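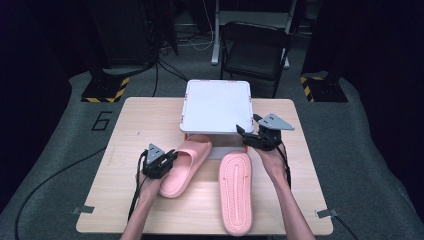 신발 한 켤레를 가르치는 하루

솔직히 말하면 저는 로봇한테 뭘 가르친다고 하면 키보드 앞에 앉아서 코드를 두드리는 모습부터 떠올렸어요. 그런데 베르나르도 타바레스 씨가 저를 보자마자 한 말이 "손목은 괜찮으세요?"였습니다. 손목이요? 네, 손목이요. 오전 한나절을 해 보고 나서야 그 질문이 왜 나왔는지 알았습니다.

제가 찾아간 곳은 베라노(Werano)라는 작은 회사의 작업장이에요. 사람이 양손에 집게 모양 그리퍼를 하나씩 쥐고 평범한 집안일을 하면, 그 손놀림이 그대로 기록되고 나중에 로봇 팔이 그걸 보고 배웁니다. 이 회사는 그렇게 모은 시연 묶음을 '프라타(Prata)'라고 부르는데, 제가 배정받은 과제는 슬리퍼 정리였어요. 분홍색 슬리퍼 두 짝, 흰 쟁반 하나. 뒤집힌 짝은 바로 세우고, 두 짝을 나란히 쟁반에 올리면 끝! 세 살짜리 조카도 할 수 있겠다 싶었죠.

첫 시도에서 저는 37초를 썼습니다. 옆에서 보던 노에미 마르티 씨는 같은 걸 숨 한 번 쉬는 사이에 끝내더라고요. (좀 얄미웠어요.)

문제는 말랑말랑한 고무 슬리퍼였습니다. 손가락으로 집을 때는 다섯 손가락이 알아서 힘을 나눠 주는데, 그리퍼는 손가락이 한 쌍뿐이잖아요. 넓은 발등 끈을 집으면 신발이 축 늘어지면서 빙글 돌아가고, 뒤꿈치를 집으면 앞코가 쟁반 턱에 걸려요. 제일 난감한 건 뒤집힌 짝이었어요. 저는 밑창 가장자리를 한쪽 그리퍼로 물고 휙 돌려 버렸는데, 노에미 씨가 바로 고개를 저었습니다.

"빠르긴 한데, 그건 운이에요. 로봇이 운을 배우면 안 되거든요."

노에미 씨 방식은 이래요. 한쪽 그리퍼로 옆면을 살짝 들어 올리고, 다른 쪽으로 반대편을 받쳐 주면서 천천히 넘깁니다. 넘어가는 동안 두 손이 한 번도 급하게 움직이지 않아요. 따라 해 보니까 꼭 왼손으로 젓가락질을 하는 기분이더라고요. 게다가 케이블이 팔을 따라 늘어져 있어서, 무심코 손을 크게 돌리면 선이 당겨지는 느낌이 옵니다. 그때마다 저도 모르게 어깨가 올라갔고요.

그래도 열 번쯤 지나니까 요령이 생겼어요. 먼저 바로 놓인 짝을 옮겨 자리를 비우고, 그다음에 뒤집힌 짝을 처리하는 순서가 저한테는 편했습니다. 그런데 신나서 똑같은 순서만 반복했더니 이번엔 알페르 코잔 씨가 슬리퍼를 아무렇게나 툭 던져 놓고 가는 거예요. 각도도 바꾸고, 어떤 때는 두 짝 다 뒤집어 놓고요. 매번 같은 자리에서 시작하면 로봇이 그 자리만 외운다나요. 현관에 신발이 늘 똑같이 놓이는 집은 없으니 맞는 말인데, 당하는 입장에서는 꽤 약이 올랐습니다.

이번 과제로 쌓인 시연은 제가 간 날 아침 기준 1,202회였어요. 그중 229회는 걸러졌다고 합니다. 떨어뜨려서 걸러진 것도 있지만, 중간에 사람이 망설이느라 손이 허공에 멈춘 기록도 꽤 있대요. 저는 그 얘기를 듣고 뜨끔했어요. 제 기록은 절반이 망설임이었거든요. 떨어뜨렸다가 다시 집은 건 오히려 살려 둘 때가 있다고 합니다. 로봇도 실수할 테니 수습하는 법을 봐 둬야 한다는 거죠. 이 대목이 저는 참 좋았어요. 잘하는 모습만 보여 주는 선생님보다 훨씬 믿음이 가지 않나요?

점심 먹으면서 글로리아 파트리시우 씨한테 이 일을 오래 하면 뭐가 달라지느냐고 물었더니, 집에서 그릇을 놓을 때도 손이 느려졌대요. 컵을 내려놓고 잠깐 멈췄다가 손을 떼는 버릇이 생겼다고요. 시연할 때 물건을 놓은 뒤 그리퍼를 확실히 벌리고 빠져나오는 동작, 그게 몸에 배어 버린 겁니다. 제가 웃었더니 며칠만 더 해 보라고 하더군요.

오후에는 원격 조종도 조금 해 봤습니다. 이르네르(Irner)라는 조종 장치로 멀찍이 있는 팔을 움직이는 건데, 직접 쥐고 하던 것과는 또 달라요. 손에 닿는 느낌이 없으니까 눈으로만 판단해야 하고, 슬리퍼가 눌리는 모양을 보면서 힘을 짐작해야 해요. 세 번 해서 한 번 성공했어요. 그래도 쟁반 위에 두 짝이 가지런히 올라갔을 때는 저도 모르게 "됐다!" 하고 소리를 질렀습니다. 알페르 씨는 박수를 쳐 주고는 곧바로 슬리퍼를 다시 흩어 놓았고요.

집에 돌아와 현관에 신발을 벗는데, 한 짝이 뒤집혀 있더라고요. 한참 내려다보다가 두 손으로 천천히 넘겨 놓았습니다. 손목은 다음 날까지 뻐근했어요.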